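Galleo テーブル 設置と使用の手引き
第9章 設置場所を決めて、水平を調整する
改訂日 12/02/2021
発行 Sesari

この章では、組み立てが終わったテーブルを部屋に置き、がたつきをなくして、毎日使える状態にするまでの作業を説明します。脚と天板の取り付けがまだ終わっていない方は、前の章に戻ってください。作業の時間は約20分です。床の状態が悪い場合は、もう少し長くかかります。

この手引きは、最初に別の言語で書いたものを日本語に直しています。部品の名前は、袋に貼ってあるラベルと同じ言葉を使うようにしました。ラベルと違う名前を見つけたときは、ラベルのほうを正しいものとしてください。

9-1 用意するもの

付属の六角レンチ（短いもの）
付属の薄いスパナ
水準器
乾いた柔らかい布
床用の保護フェルト（別売り）

水準器は付属していません。スマートフォンの水準器機能も使えますが、カメラの出っ張りがある機種では、画面を下にして置いても正しく測れないことがあります。できれば普通の気泡式のものをお使いください。

9-2 置く場所を決める

1. テーブルを置きたい場所の床を掃きます。小さい砂やねじの切れ端が残っていると、あとで調整がずれます。
2. 壁から200 mm以上離した位置を選びます。壁にぴったり付けて使いたい方も、調整が終わるまではこの距離を残してください。スパナを回す手が入りません。
3. 暖房の吹き出し口、ストーブ、直射日光が長く当たる窓の前を避けます。
4. 必ず二人でテーブルを持ち上げて運びます。天板の長い辺ではなく、脚の上の横木を持ってください。
5. 静かに下ろします。脚を一本ずつ床につけるような下ろし方をすると、脚の付け根に無理な力がかかります。

注意
床の上を引きずって動かさないでください。調整脚のねじが曲がるおそれがあります。曲がった調整脚は元に戻せません。

座って使う場合は、いすを入れて実際に座ってみて、膝の上に十分な空間があるかを確かめてください。立って使う場合は、肘を軽く曲げて、手が自然に天板に乗る高さが目安です。高さの変更は前の章の作業になります。水平を合わせたあとで高さを変えると、この章の作業をもう一度行う必要があります。ですから、高さは先に決めてください。

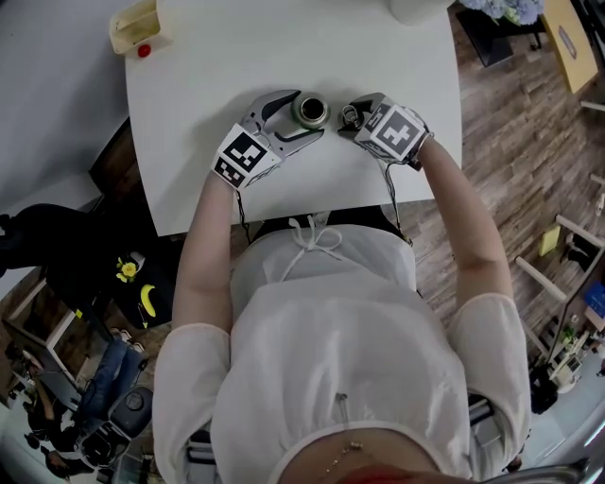
横木のねじを最初から強く締めたら、何回調整脚を回してもがたつきが取れなかった、もっと前のページにそのことを書いてほしい、という意見が届いています。ご意見の通りだと思いますので、この版から、ねじをゆるめる手順を水平調整の前に移しました。古い版の手引きをお持ちの方は、次の順番で作業してください。

9-3 横木のねじをゆるめる

1. テーブルの下に入り、横木と脚をつないでいるねじを見つけます。頭が黒いねじです。
2. 六角レンチで、それぞれのねじを半回転だけゆるめます。抜いてはいけません。
3. 天板の角を両手で軽く押さえ、全体を少しゆすります。部品が自然な位置に落ち着きます。
4. ねじが落ちそうになっていないか、もう一度下から見ます。

補足
天板の裏にある銀色のねじには触らないでください。こちらは工場で締めたもので、水平の調整とは関係がありません。

9-4 水平を調整する

1. 水準器を天板の中央に、長い辺と同じ向きに置きます。
2. 気泡が寄っている側が高い側です。低い側の調整脚をスパナで回して、少し伸ばします。上から見て時計と反対の方向に回すと伸びます。
3. 水準器の向きを変えて、短い辺と同じ向きに置き、同じように調整します。
4. もう一度、長い辺の向きに戻して確かめます。短い辺を直すと、長い辺が少しずれることがよくあります。
5. 対角線の向きにも置いてみます。気泡が二本の線の間に入っていれば十分です。ちょうど真ん中でなくてもかまいません。
6. 角を順番に手で押します。音がする角、または沈む角があれば、その角の調整脚だけを床に届くまで伸ばします。

最初から低い脚を大きく伸ばすより、少しずつ回すほうが結局早く終わります。調整脚に赤い線が見えたら、それ以上は伸ばせません。赤い線が出ても水平にならない床では、別売りの敷板Melthorpeを脚の下に入れてください。厚い紙や段ボールを折って入れる方法は、すぐにつぶれますのでおすすめしません。

警告
調整脚を回すときは、指を脚と床の間に入れないでください。もう一人の方が天板を少し持ち上げている場合は、声をかけてから下ろしてください。

9-5 ねじを締め直す

1. 9-3でゆるめたねじを、対角の順番で軽く締めます。
2. 一周したら、同じ順番でしっかり締めます。六角レンチの短いほうを持って、手の力だけで締めてください。電動工具は使わないでください。
3. 水準器をもう一度置きます。気泡が線の外に出た場合は、9-3に戻ります。
4. 調整脚の上にある止めナットを、スパナで上の方向に締めます。これを忘れると、使っているうちに調整脚が少しずつ回ってしまいます。
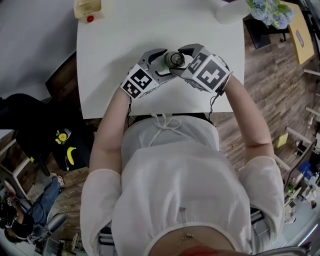 止めナットを締めたあとは、一日そのまま置いて、次の日に角をもう一度押してみてください。木の床や畳の上では、テーブルの重さで床が少し沈むことがあります。畳の場合は、調整脚の下に平らな板を敷いてください。カーペットの上では、毛足が落ち着くまで何日か待ってから、最後の確認をするのがよいです。

9-6 天板の表面について

天板の表面は、乾いた布か、水でぬらして固く絞った布で拭いてください。汚れが落ちにくいときは、薄めた中性洗剤を布に付けて拭き、そのあと水拭きと乾拭きをします。アルコール、シンナー、みがき粉は使えません。

熱い鍋ややかんを直接置かないでください。輪の形の跡が残ると、消すことができません。底が金属の容器は、置くときは問題ありませんが、引きずると細い線の傷になります。持ち上げて動かしてください。

水をこぼしたときは、天板の端と裏側も拭いてください。表面よりも、端のテープの継ぎ目から水が入ることが多いです。

9-7 うまくいかないとき

水平なのに揺れる
止めナットが一か所だけゆるんでいることが多いです。すべての脚を確認してください。止めナットに問題がなければ、横木のねじを見てください。

調整脚が固くて回らない
テーブルの重さがかかったまま回そうとしていませんか。もう一人の方に、その角を少しだけ持ち上げてもらってください。油は差さないでください。床に染みができます。

ねじの頭がつぶれた
無理に回さず、そのままの状態で販売店に連絡してください。交換用のねじの袋は、調整脚と止めナットを含めて3000円です。ご注文のときは、天板の裏のラベルにある型番をお知らせください。

調整脚の先のゴムが外れた
ゴムだけをはめ直すことができます。ゴムが割れている場合は、旧型のTettehテーブル用のゴムも使えます。形が少し違いますが、大きさは同じです。

9-8 その後の点検

引っ越しや模様替えでテーブルを動かしたときは、9-4からやり直してください。動かしていない場合も、年に一度、たとえば一月の掃除のときに、横木のねじと止めナットを確認してください。冬は空気が乾くので、木の床の継ぎ目が少し開き、秋まで静かだったテーブルが急に鳴ることがあります。その場合も、手順は同じです。

六角レンチとスパナは、袋に入れて横木の裏のフックに掛けておくことができます。調整用の工具の交換については、次の章の部品表をご覧ください。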